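Skirmont Community Shop – progress report no. 2
To: Edeltraud Berchtold, Duan Fund
From: Chepkoech Simiyu, shop manager
Thu 20 February

Edeltraud – sorry this is short on polish, deliveries all morning and I wanted it with you before the weekend. Same headings as last time. Spending first, then the stationery section as you asked for more on that, then what's next.

MONEY

Grant received so far: 2809. Spent to date: 2114. Nearly all of it on shelving, fixings and opening stock. Receipts scanned and in the shared folder, one missing (the hardware store, for wall anchors, they are printing me a copy). Delivery charge on the second lot of shelving was 80, which wasn't in the budget. I took it out of the signage line. Signage has come in cheaper than planned so no harm done, but tell me if you want that moved properly on paper.

Nothing spent yet from the training line. See below.

SHELVING

All units up. The gray metal ones, same as in the quote. Two of them were wobbling on the old floor, now leveled and fixed back to the wall. Shelf heights took longer than they should have – we set them by the drawing, then found the taller tubs didn't fit under, so everything came off and we started again. Lost most of a day. Drawing is corrected now and taped up in the stock room so whoever does it next doesn't repeat my mistake.

Price strips still to come from Tonerico. Chased twice. They say next week, they said that last week too.

STATIONERY

This was the part you had questions on, so a bit more detail.

Before the grant, pens and glue were in a cardboard tray by the till and half of it was never seen. Parents asked for stuff we had and we told them we didn't have it. Now it has its own section, with the small things at a height where an older child can reach.

What we settled on after some moving about:
Loose pens and markers upright in mesh cups, middle shelf. One kind per cup, no mixing.
Boxed items to the sides of the cups.
Glue at the front, in front of the boxes, it's small and gets lost otherwise.
Paper and the bulky packs higher up.
Offer sign on the upper shelf edge, where you see it walking in.

The cups were a late change. We had the pens lying in their cartons with the lids cut off and people pulled out the back ones and the whole thing slumped. Cups are easier to fill and you can tell from across the shop when one is getting low. Drawback – they slide. Someone takes a pen, cup moves, by afternoon they've drifted apart and there's a gap in the middle of the shelf. So straightening that shelf is now on the closing list, and the morning person checks it again. Takes a minute. Am looking at a strip of rubber matting underneath, not bought yet.

Staff asked how close the cups should be. Together, near the middle, so it reads as one pen area. Written on the sheet now.

Middle shelf, stationery section, pen cups and DOMS boxes:

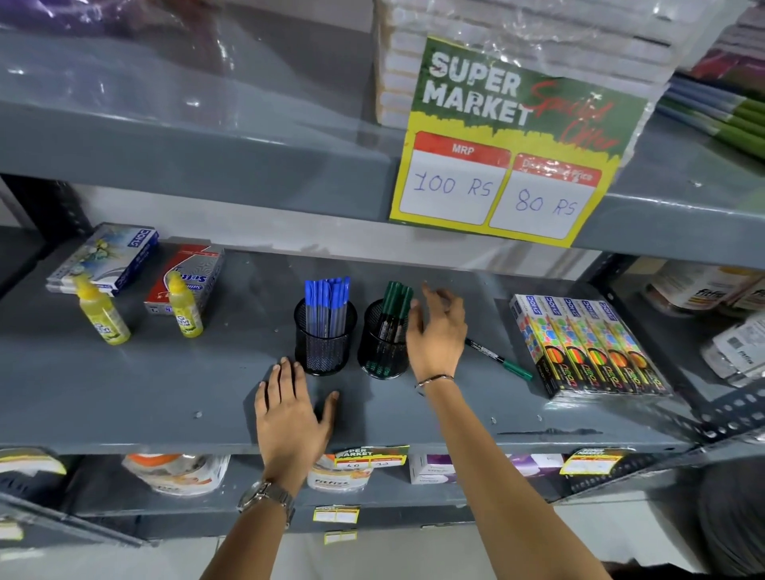
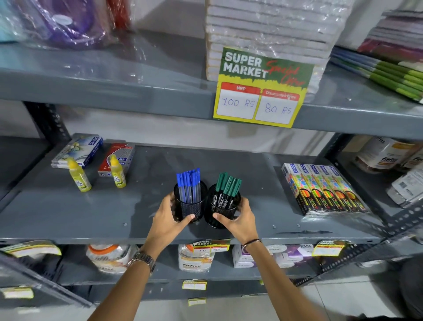
Sales: too early for proper figures, I know you want them. The till codes for stationery were only split out from "household" this month, so anything earlier is guesswork and I'd rather not send you guesswork. First full set of numbers with the next report. What I can say is that I've reordered the blue pens and that the notebooks are slower than I expected. School supply lists come out in September and that's when I would expect notebooks to move, so am not cutting the order yet.

One complaint, that the price on the shelf and the price at the till didnt match for glue. Correct. Fixed the same day, and all stationery prices checked against the till after.

STOCK SYSTEM

Clevutau is installed on the office computer and working. The handheld scanner isn't. It reads the barcode and then drops the connection before it saves, so we are back on paper for counts until they send a replacement. Paper count done for stationery and dry goods. Chilled still to do.

Please note the yearly licence is due at 100 and falls inside the grant period, I had it down as after. Covered from what's left, just flagging.

TRAINING

Behind. Two sessions planned, none held. First was dropped because of the shelving day above, second because the scanner was most of the content. New plan is to do one session on filling and fronting shelves without waiting for the scanner, then the scanner seperately when we have one that works.

WHAT I NEED FROM YOU

A yes or no on moving the delivery charge between lines.
A yes or no on the rubber matting, small cost, would come out of shelving.
Whether the next report can wait until the till figures cover a full month. If it can't, fine, but the sales section will be thin.

NEXT

Price strips up when they arrive. Chilled count. First training session. Low shelf on the stationery unit needs a rethink, mops and school bags don't sit well together and I have no better place for the mops at the moment. If you're passing on your next visit come and argue with me about it.

Chepkoech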